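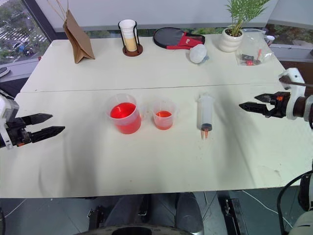 Figure 1. Liquid transfer station with two cups, a syringe and both grippers open.

4.2 Liquid handling

Drawing up a liquid and moving it to a second cup is a small kitchen chore that remains hard for two-armed systems. The Trunasville trials comprised 817 attempts, of which 133 were completed without human help. Most failures occurred at the plunger, where one gripper must hold the barrel steady while the other pulls. The Bado controller was retrained in March on 2000 further demonstrations, and its results are reported separately in Section 5. Household items were kept along the back of the table in the setup shown in Figure 1.
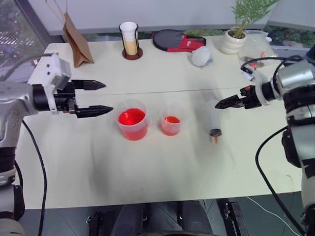

Can current machines do this chore unsupervised?
At the completion rate reported above, they cannot, and a person should remain present throughout.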